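Uvik Bakery Open Morning, 2023-01-22

I have been buying Uvik rye for years and had never been past the counter, so when the sign went up in the shop window saying they were opening the bakery floor for one morning in January, I signed up on the spot. Sixty of us got in, split into small groups, and I was in the first one through the door. If you like bread at all, go the next time they do this!

We started in the flour room, which smells like a hayloft and is much colder than you would expect. Most of the rye comes from the Samar mill, one county over, and it arrives in paper sacks that get rotated every few days. They let us rub three different grinds between our fingers. The coarse one felt like wet sand even though it was bone dry, and the finest one just vanished into my skin. I could have stayed there for the whole tour.

Next door is the starter. It has a name (Ako) and its own shelf, and it has been fed on schedule for longer than the bakery has had its current ovens. Our guide scooped out a spoonful and passed it around so we could smell it — green apples, a bit of yogurt, and something like the inside of a cider barrel. Ako goes into every rye loaf they make. The wheat breads get a separate, milder starter that sadly has no name at all.

Then the ovens, and this was the part I had come for. The big one is a Hakala deck oven, bought used and rebuilt over one very long summer. It holds 87 loaves when the small tins are in, and on the morning we visited they had been baking since before three. The week before the holidays they turned out 3,003 loaves, and somebody had written the number in marker on the wall beside the oven door, with a box drawn around it. I loved that. The last few were apparently given to the delivery drivers.

What surprised me most was how quiet it all is. I had pictured shouting and clattering, and there is some of that when the racks roll out, but the shaping table is close to silent. Four people, hands moving the whole time, hardly a word. We each got a lump of dough and a try at a round loaf. Mine looked like a hat somebody had sat on. They baked it anyway and I ate it for dinner that night with nearly half a stick of butter, no regrets.

The morning ended with tasting and a talk on keeping a starter going at home. 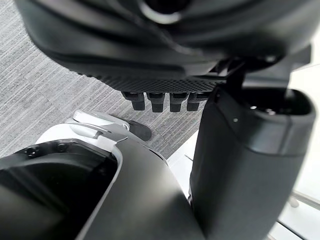
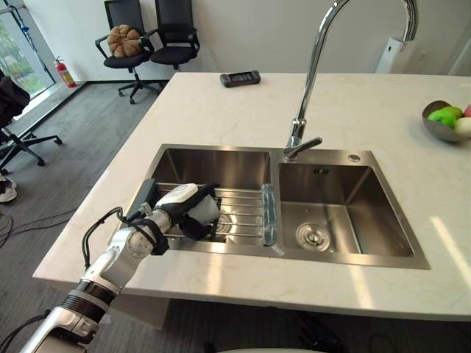 The talk alone was worth getting up early for, and I filled four pages of my notebook. Feed at the same time every day, use water you would happily drink, and stop worrying about the exact shade of gray on top. Cleaning up was the bit I needed most. I have been scraping dried rye paste off jars for years with a knife, and it is so much easier to soak everything in cold water first, because hot water turns the paste to glue. A double sink like the one with the rack over its left basin would suit the routine perfectly: soak on the right, drain on the left. I have one small basin at home and a dish towel, so I will be doing it in two rounds. Everyone went home with 300 grams of Ako in a lidded tub, plus a feeding card, and mine rode back on the passenger seat with the belt across it.

A few practical notes if you are thinking of going. Wear shoes you can brush off, since the flour gets into every seam. Parking behind the building fills up early, but the street by the post office had plenty of room. Bring a bag for bread, and get the dark seeded loaf if there is any left by the time you come out. I bought two and froze one.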